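Yammine Courtside Scoreboard: a season's worth of Friday nights
Reviewed by Ghada Kanaan
January 12, 2020

I have been keeping score for our under-15 girls at Vorndale for longer than I care to admit, and for most of that time we made do with a flip-card board that lived in the boot of my car and lost its number sevens somewhere on the way to an away game. So when the club finally agreed to buy a proper electronic one, I was so pleased I went home and rang my sister.

We chose the Yammine tabletop model, which cost us 267 pounds with the carry bag and the spare mains lead. The next one up in the range was 357 and had a bigger display and a shot clock, but we don't play to a shot clock in our league and I couldn't see us lugging the thing up the stairs at Mirkau, where the lift has been out of order since I first went there.

Setting it up is easy. You plug it in, fold out the little feet, and it asks you for the length of the quarter and the number of team fouls before the bonus. It remembers both the next time, too, and anyone who has had to key in ten minutes while two coaches stand over them will know what a kindness that is. The buttons are big and well spaced, home on the left and away on the right, and they have a good firm click. I wear gloves at the table in December (our hall is heated, they tell me) and I can still work it without hitting the wrong side.

The digits are red and nice and bright. From the far baseline our coach, Marwan Tarawneh, can read the clock and the score without his glasses, though the foul count is smaller and he has to shout over for that. Parents in the top row of the stand have the same grumble. If your hall is much bigger than ours you would probably want the larger display, and I'd say pay the extra and be done with it.

Now, the buzzer. Oh dear. It has three settings, and the lowest of them made the referee jump clean off the floor at our first home game. We have since stuck a bit of felt over the speaker, and it is much better! I do wish they'd put a proper volume dial on it all the same.

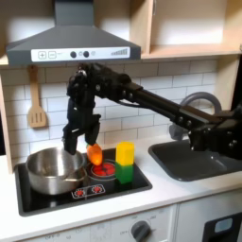
Small orange-coloured object on the hob in the toy kitchen

Correcting a mistake is where I have a real complaint. To take a point off, you hold down the minus key and then press the team, and if you let go a moment too soon it adds one instead. We had a very tight match against Nilari where I credited a basket to the wrong side, tried to put it right, and managed to make it worse twice over while the whole bench looked at me. We won by 26 in the return game, so there was less pressure that evening and I got in some practice. I've more or less got the knack now, but I wouldn't hand it to a new helper without ten minutes' training first.

The battery is meant for power cuts and outdoor courts. Ours has lasted a full match with the warm-up included, and then a second match straight after, at which point the low battery light came on and I went looking for a socket. Charging it takes all afternoon. There is no way to tell how full it is until that light appears, so I just leave it plugged in on Thursdays and don't think about it.

The bag is the weak part of the package. The zip started to go within the first month, and the pocket for the lead is too small for the lead. I wrote to Yammine and had a very pleasant reply and a new bag, with the same zip, so we shall see.

Would I buy it again? Yes, I think I would, for a club our size with a hall our size. The girls like seeing their score lit up, the coach has stopped asking me how long is left, and my boot has room for the shopping again. If you need a shot clock or you play somewhere large, look further up the range (the top one is 948, mind you, and goes on a wall).

Four stars from me, and it would have been four and a half with a better zip.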